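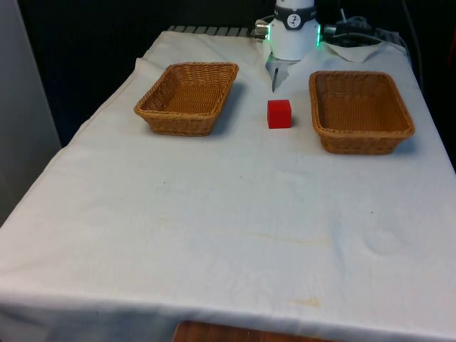
SIMIRCOMBE, 17/04/2020

I have spent a good part of my working life moving a red block between two baskets, and I'd like to argue that we should all do it worse.

Let me back up a little. I collect demonstrations for a project called Rallis. If you've never been near one of these projects, the job goes like this: a person steers the arm through a task, the computer writes down everything the arm did and everything the cameras saw, and later a learning system chews on the pile and tries to do the task by itself. Each run through is one episode. Our first pile for the basket task had 2647 episodes in it, and I was proud of that number for longer than I should have been.

They were beautiful episodes, too! I had gotten really good at it. Straight down, close the fingers, straight up, over, let go. The same smooth little arc every time, like somebody signing their name. When visitors came by I would show off a few, and people would say how natural it looked, and I'd go home happy.

Then we trained on the whole pile and the thing was hopeless the moment anything went a bit wrong. Put the block where I usually put it and you got my lovely arc back. Nudge it toward a rim and the gripper came down in the old spot, closed on air, and carried that air very carefully to the other basket. I watched it do this over and over with a sinking feeling (and some embarrassment, because I recognized the style).

So of course it couldn't recover from a miss. I had never shown it a miss! Every time I fumbled I hit the discard button and started over. We had 426 discarded runs sitting in a folder, and I'm now convinced that folder was the most useful thing we owned. In those runs I'm bumping the wicker, backing off, coming in from a silly angle, dropping the block and going after it again. A learner needs to see what you do from a bad position, and a perfect operator never gets into one.
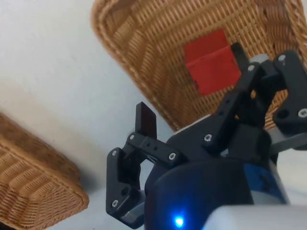
Wrist view, with a basket on either side of the gap.

Look at what the wrist camera has to work with and you'll see why I care so much about the awkward approaches. From up on the stand the job seems easy, two baskets and a cube and plenty of room. Down at the gripper it's mostly black fingers and screw heads, with a lot of weave, and the red thing is over past a fingertip. If all your episodes come in along one path, the wrist camera gets one narrow slice of the world, repeated until you're sick of it.

I know the argument on the other side, because I used to make it. Messy examples teach messy habits. The folks at Tasuvley, who do a lot of this kind of collecting, are strict about it: clean runs only, everything else goes in the trash. And they have a point, up to a point. If I'm tired and just wandering the arm around while I think about lunch, that's no use to anyone, and the learner will happily pick up the wandering. I've seen ours hover over a basket for ages, and yes, that was me, hovering.

But there's a difference between sloppy and varied, and I think our field keeps lumping them together because both make for ugly video. Sloppy is when I don't know what I'm trying to do. Varied is when I start from a bad spot on purpose and then do my honest best to get out of it. You can keep the second kind and throw out the first, you just have to sit and watch the runs, which is dull work and never gets put in anybody's schedule.

Last July I talked the rest of the team into a small test. I recorded 80 episodes that all began badly: gripper off to one side, block crowding the rim, baskets turned a little from where we usually had them. It took me longer than I'd like to admit. Starting badly on purpose is tiring, and your hands keep wanting to fix things before you've pressed record. We added those to the pile, trained again, and the arm began going back for a second try after it missed. Not every time, and it still looks clumsy doing it. I would take that clumsy second try over my signature arc any day of the week.

What bugs me is that we still report the size of the pile first. Trararov, the tool we log with, puts the episode count right at the top of the screen in big numbers, and I catch myself feeling good when it goes up. I'd love to see it show how many different starting spots we've covered, or how many runs have a recovery in them. Until somebody builds that, I've put a sticky note over the counter, and I'm off to set the block down somewhere annoying.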